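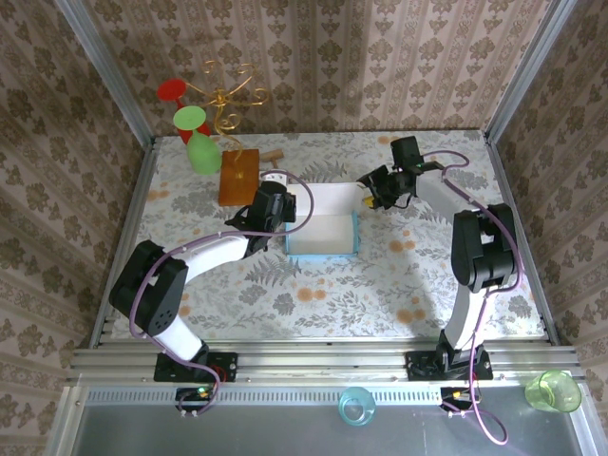

Home | Contents | Previous chapter | Next chapter | Glossary

Chapter 7
Booking Live Music for Private Events

Draft text, 2021-08-21. Page references to be added.

By the end of this chapter you should be able to: take a music brief from a client, read a band's rider, build a running order that leaves room for the meal, and write a booking letter that holds up when something goes wrong.

7.1 Start with the room

Students always want to start with the band. Don't. Start with the room. Ceiling height, floor, where the power is, where the doors are, who lives next door. A seven-piece band with horns sounds great in a barn and awful in a low dining room with a tile floor. Same band, same songs.

Case for this chapter: the Mevalwood, a converted grain store used for weddings and company dinners. One long hall, brick walls, a raised end that everybody calls the stage and that is really a step. Capacity on paper is 700 standing. Seated is a lot less, and seated with a dance floor less again. Always ask for the seated-with-dancing number. Venues quote the big one first.

The Mevalwood also has a sound limiter. A limiter is a box that listens to the hall and cuts power to the stage sockets if the level stays too high for too long. Bands hate them. Guests don't know they exist until the keyboard goes dead in the second chorus. Get the limit in writing, send it to the band before they sign, ask if they've played under one before. A drummer who can play quietly is worth more than a light show.

7.2 Taking the brief

Clients don't speak in genres. They say "something fun" or "not cheesy" or "my uncle will want to dance." Your job is to turn that into a booking. Questions that work:

– What did you like at the last party you went to? What made you leave early?
– Who has to be on the dance floor for you to call it a good night?
– Any song that must not be played?
– Is there a point where you need silence? Speeches, prayers, a toast.

Write the answers down in the client's own words. "Not cheesy" means one thing to you and another to the bandleader, so pass on the examples as well.

Zineb Alaoui ran bookings for the Trollano agency and kept one sheet of paper per client, both sides, never more. Front was the client, back was the band. If it didn't fit she went back and asked better questions. We use a version of her sheet in Exercise 7.2.

7.3 Bands, duos, and the gap in the middle

Most evenings need two kinds of music and clients budget for one. Background during the meal, dancing after. A full band can do both but it's an expensive way to get dinner music. Common fix – book a duo out of the band. Guitar and voice play the meal, then the rest of the players join for the first dance set. One contract, one load-in, one invoice.

Then there's the gap. Tables get moved, the band changes over, the room goes flat. Allow 39 minutes in the running order for the Mevalwood case, which is what the changeover took when the Quezada Quintet played there in June. Put a playlist on. Check who is pressing play. Check it again on the night.

7.4 The rider

A rider is the list of what the band needs that isn't money. Parking, hot food, a room with a lock, so many sockets on seperate circuits. New planners skim it. Read every line and mark each one yes, no, or ask. Anything marked ask gets a phone call that week.

Food causes more bad feeling then sound does. Feed the band what the guests eat, or say early that you can't.

7.5 Paying and holding dates

A pencil is not a booking. A pencil means the band will call you before they give the date away, and even that depends on the band. Deposit plus signed letter is a booking. Hirnar, the letter template used in this book, has blanks for arrival, sound check, set times, finish, and overtime rate. Fill in the overtime rate even if the client swears there won't be any.

Cancellation terms are covered in Chapter 8. Read 7.6, sample running orders, before you try the exercises.

Comments

kestrel_b: Is the limiter part going in the final version? Our venue has one and it took us ages to get a straight answer on the number.

Dee: typo in 7.4, "seperate". Otherwise very useful, printed it for my class

marlowstrings: Speaking as a working fiddle player, thank you for the food paragraph.

Dee: also "then" should be "than", same section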